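Gimby Layout Board Review: A Big White Board That Keeps Small Parts Where They Belong

June 16, 2018

I put off buying a layout board for years. My thinking was that a sheet of white material with some outlines on it was something I could make myself with a marker and a free evening, and I did make one, and then another, and both of them ended up smudged gray and leaning against the wall behind the paint cans. So when a reader wrote in to ask whether the long board from Gimby was worth the money, I figured it was time to order one and find out (and if I'm being fair, I was looking for the excuse!).

If you haven't used one of these, the idea is simple. The board lies flat on your table, the shapes of your parts are printed on it in black, and every piece goes back on its own outline. When you sit down you can tell at a glance what's there and what's gone missing. I do a lot of small assembly work and I lose things constantly, so this is a product made for people like me.

Gimby lets you pick from their stock layouts or send in your own drawing. I went with a custom print, and I'd suggest you do the same if your parts are at all unusual. I sent my drawing in, they wrote back with two questions about spacing (good questions, too, I had crowded one corner badly), and the board came well packed, rolled around a thick tube. Mine wanted to curl for the first couple of days. I laid a stack of old catalogs on it and after that it behaved.

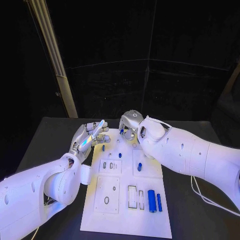
The long white board on a dark gray table, with one slim blue cylinder standing upright near its upper left.

What I like best is the contrast. Black lines on white are easy to read, and if your table is dark the whole board stands out nicely from it. My old bench is a honey color and I still have no trouble, but I've come around to the view that a darker surface is better, and I may paint mine in August when the garage is warm and I can leave the doors open. Brightly colored parts are a pleasure on it. My brass fittings are fine. Clear plastic pieces are harder to spot, and I've started putting a dab of nail polish on those.

The length takes some getting used to. It's generous, and I mean that kindly, but measure your table first. I have a Ketis board too, a shorter one, and that's the one I reach for when I'm working at the kitchen counter and somebody is going to want the counter back before supper. The Ketis print is a little finer and the lines are thinner, and my eyes prefer the Gimby.

On wear, I can only speak for my own. I've set parts down and picked them up more than 2000 times by now, I'm sure of it, and the outlines are still crisp except for one spot where I spilled solvent and rubbed at it like a fool. Plain dish soap takes care of everything else.

My complaints are small ones. The corners could be rounded, and I'd love a printed ruler along one long side. Shipping took 20 days, so don't order it the week you need it.

I'd buy it again, and I probably will, in a second layout for my fly-tying things.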